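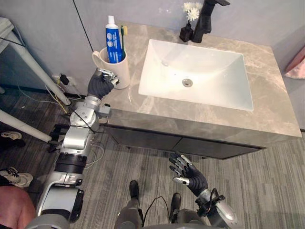 Why did the left hand keep its grip after the stop command was sent?

The stop command froze the arm joints but never reached the hand controller, so the fingers went on holding at the last force they had been given.

We found the fault in the third week of the Jeton project, during the cup task at the bathroom counter. The task is short: close the left hand on the white cup with the toothbrush and toothpaste in it, lift, and put it back. The right hand stays open and takes no part.

On trial 14 the operator pressed stop and the arms held still as expected. The fingers did not let go or relax. We cut power to the hand at the wall supply and took the cup out by hand. It was not damaged and no one was hurt.

The log showed error 2199 from the hand controller, repeated until power was lost. Our supervisor at Quinlan had us check the wiring first – it was fine. The cause was in our own code. In March we had moved the hands to a separate message queue and left the stop signal on the old one.

Changes made:
Stop is now sent on both queues.
The hand drops to zero force if it hears nothing for 2 seconds.
One person stands by the power switch in every trial.

We have not yet tested the timeout with the Fumilance gloves fitted. That is planned for the next visit to Stelluldale.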